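How to Budget for Your First Road Survey Robot

So you want to buy a little automated vehicle to look at your roads for you. Great! I went through this for our road district and made a mess of the first spreadsheet, so let me walk you through the way I'd do it now.

Step 1: Write down the job before you look at a single brochure

I mean one page, in plain words. Ours said: drive the paved roads, record the surface, the lane markings and the edges, and hand us something the repair crew can open on an ordinary laptop. When I showed that page to Imke Meinecke in our purchasing office she crossed out half of it (fair enough) and we ended up with a much cheaper machine. Every extra wish costs money, and the salespeople will happily help you come up with more of them.

Step 2: Work out your miles

Add up the road you want covered in one season. We had 500 miles. Then ask each seller how much their unit covers on one charge at survey speed - not top speed, survey speed. The Gulau demo unit we tried managed 22 miles before it wanted to go home. Divide one by the other, and you've got the number of field days to pay a crew for. Add spare days for rain. Then add a few more.

Step 3: Split the budget into two piles

Pile one is what you pay once: the vehicle, the sensors, the charger, a trailer if you don't have one, and training. Pile two is what you pay every year: software license, insurance, data storage, tires, calibration and the hours of whoever rides along in the chase car. My first draft had a beautiful pile one and almost nothing in pile two. Baldur Mikkelsen, who runs our field crew, took one look and asked who was paying for the chase car. Oops!

Storage deserves its own line, by the way. Video of a road eats disk space like you wouldn't believe, and you'll want to keep at least two seasons so you can compare them.

Step 4: Rent before you buy

Get a demo unit for a week if you possibly can. Ask for six days of driving and one for going through the data together. Pick your own route, too, and make it a boring one. Sellers love a fresh downtown street with crisp paint, but most of your miles probably look more like this:

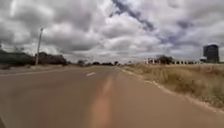

Paved road with a gravelly edge and dry grass on the right.

Stretches like that are a good test for your shortlist. Ask the seller to show you what the software does with a ragged shoulder, and whether it can tell a lane dash from a discolored patch of pavement. If they can only show you slides, keep your checkbook in your pocket.

Step 5: Ask for the quote in pieces

I asked Lonura and Ingvarsson for line-by-line quotes, and it made comparing them so much easier. Check these in particular:

Price of a replacement sensor, and how long it takes to arrive
What happens to your data if you drop the license
Whether training covers new hires later on
Who pays shipping for repairs

Step 6: Time your order

Our budget closes in December, so I like to have quotes in hand well before then. Leave room for delivery and a practice run before survey season starts. And put a little aside for cones and signs - I forgot those as well.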